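Ticket: Bestellbestätigungen aus dem Webshop kommen bei einem Teil der Kunden nicht an
Status: Gelöst
Priorität: Hoch
Gemeldet von: Bhavana Chowdary, Textilversand Flolmont
Bearbeitet von: Bok-nam Yook, Support Dernska
Eröffnet: 14.06.2018

Fehlerbeschreibung

Seit dem Umzug des Shops auf den neuen Server erhalten einige Kunden keine Bestellbestätigung mehr. Die Bestellung selbst wird gespeichert und taucht in der Verwaltung mit der richtigen Nummer auf. Auch die interne Kopie an unser Bestellpostfach kommt an. Betroffen sind offenbar vor allem Kunden mit Adressen bei zwei großen Freemail-Anbietern. Im Spamordner liegt laut den Kunden auch nichts. Gestern haben sich 26 Kunden gemeldet, ein Teil davon hat aus Unsicherheit doppelt bestellt. Die Doppelbestellungen storniere ich gerade von Hand.

Im Shop wurde außer dem Umzug nichts geändert. Die Mailvorlagen sind dieselben wie im April.

Bhavana Chowdary

Rückfrage Support

Vielen Dank für die Meldung. Bitte noch folgende Angaben:

Welche Absenderadresse ist im Shop unter Einstellungen – E-Mail – Versand eingetragen?
Läuft der Versand über SMTP oder über die PHP-Funktion mail()?
Gibt es Rückläufer im Postfach der Absenderadresse?
Bitte außerdem eine Testbestellung mit einer betroffenen Adresse anlegen und die Bestellnummer nennen.

Bok-nam Yook

Antwort

Absenderadresse ist die Bestelladresse unter unserer eigenen Domain. Beim Versandweg steht mail(). Ich weiß nicht, ob das vor dem Umzug auch so war, den hat die Agentur in Gavville gemacht. Rückläufer finde ich keine.

Die Testbestellung habe ich mit einem T-Shirt in Petrol angelegt, einmal mit meiner privaten Freemail-Adresse und einmal mit der Firmenadresse. Auf der Firmenadresse war die Bestätigung sofort da, auf der privaten kam nichts. Nummern stehen im internen Feld des Tickets.

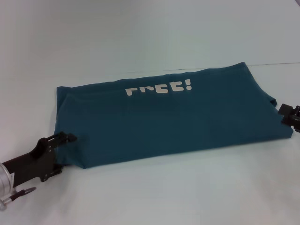

Bhavana Chowdary

Falls es hilft: Der Newsletter kommt bei denselben Adressen an. Der geht allerdings nicht über den Shop raus, sondern über einen eigenen Dienst.

Analyse Support

Beide Testbestellungen sind im Mailprotokoll des Servers zu finden. Die Mail an die Firmenadresse wurde lokal zugestellt und hat den Server nie verlassen. Deshalb kommt auch die interne Kopie immer an und sagt über den Versand nach außen nichts aus.

Die Mail an die Freemail-Adresse wurde vom empfangenden Server mit einem Fehler der Klasse 550 abgelehnt. Als Grund ist angegeben, dass die IP-Adresse nicht zum Versand für die Domain berechtigt ist. Ich habe daraufhin die DNS-Einträge geprüft:

Der SPF-Eintrag der Domain nennt weiterhin nur den alten Server und endet auf -all. Der neue Server fehlt.
Der Reverse-DNS-Eintrag des neuen Servers zeigt auf einen generischen Hostnamen des Rechenzentrums.
Eine DKIM-Signatur ist beim Versand über mail() nicht vorhanden.

Die Rückläufer gehen an den Envelope-Absender, und der ist bei mail() der Systembenutzer des Webservers. Dessen lokales Postfach wird von niemandem abgerufen. Dort liegen die fehlenden Fehlermeldungen.

Lösungsschritte

Schritt 1: SPF-Eintrag um die IP-Adresse des neuen Servers ergänzen. Bitte den vorhandenen Eintrag bearbeiten und keinen zweiten anlegen. Zwei SPF-Einträge auf derselben Domain gelten als Fehler. Der Include für den Newsletterdienst muss stehen bleiben.

Schritt 2: Im Shop den Versandweg auf SMTP umstellen. Port 587, STARTTLS, Anmeldung mit dem Postfach der Bestelladresse. Die Zugangsdaten bitte nicht ins Ticket schreiben.

Schritt 3: DKIM in der Domainverwaltung aktivieren. Der Schlüssel wird automatisch erzeugt und im DNS hinterlegt, sofern die Nameserver bei uns liegen. Das ist hier der Fall.

Schritt 4: Den Reverse-DNS-Eintrag setze ich von unserer Seite aus.

Die Änderungen im DNS brauchen je nach Zwischenspeicher bis zu 10 Stunden. Vorher bitte nicht erneut testen.

Bok-nam Yook

Antwort

Schritte 1 und 3 sind erledigt. Bei Schritt 2 bekomme ich beim Speichern die Meldung »Verbindung zum SMTP-Server fehlgeschlagen«. Benutzername und Passwort stimmen, im Webmail kann ich mich damit anmelden.

Bhavana Chowdary

Antwort Support

In der Konfiguration stand als Server noch der Hostname des alten Anbieters. Die Agentur hatte die Datei offenbar mit übernommen. Bitte den Hostnamen aus der Begrüßungsmail eintragen und danach unter System den Cache leeren – ohne das Leeren liest der Shop die alten Werte weiter.

Reverse-DNS ist gesetzt.

Bok-nam Yook

Antwort

Hat geklappt, die Verbindung wird jetzt als erfolgreich angezeigt. Heute früh habe ich 5 Testbestellungen mit verschiedenen Adressen gemacht. Alle Bestätigungen sind angekommen, 2 davon allerdings im Spamordner. Kann man daran noch etwas machen?

Und lassen sich die alten Bestätigungen nachträglich verschicken?

Bhavana Chowdary

Abschluss Support

Zum Spamordner: SPF und DKIM werden in beiden Mails als gültig ausgewiesen. Auffällig ist, dass die Vorlage nur einen HTML-Teil enthält und der Textteil leer ist. Bitte unter Inhalte – E-Mail-Vorlagen auch die Textversion ausfüllen. Die neue IP-Adresse hat außerdem noch keine Versandhistorie, die Einstufung kann sich in den nächsten Wochen ändern.

Zum Nachversand: In der Bestellübersicht die betroffenen Bestellungen markieren und über »Aktionen« den Punkt »Bestätigung erneut senden« wählen. Stornierte Bestellungen vorher herausfiltern, sonst bekommen auch diese Kunden eine Mail.

Ich setze das Ticket auf »Gelöst«. Eine Antwort auf diese Nachricht öffnet es wieder.

Bok-nam Yook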